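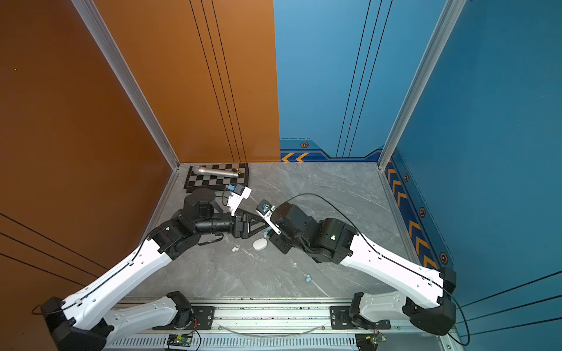 Kendwood club night, 10/05/2021. Speaker notes.

Hello, Kendwood! Start with the love of the thing: chess and live commentary belong together. Ask who has ever called a game out loud. Wait for hands.

Story: the Rakberg final, 332 people in the hall, me whispering every move (badly!) and having the best night of my life. 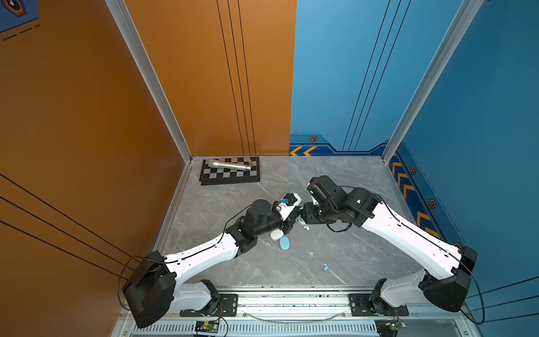

Next, how to talk through a game. Say the piece, then the square, then why you're excited. Keep the mic close and let the quiet moments be quiet – a long think is great drama!

Pause 3 minutes for pairs to try it. One plays, one talks, swap.

Then the Elano opening line, if there's time. Questions, and sign-up for January.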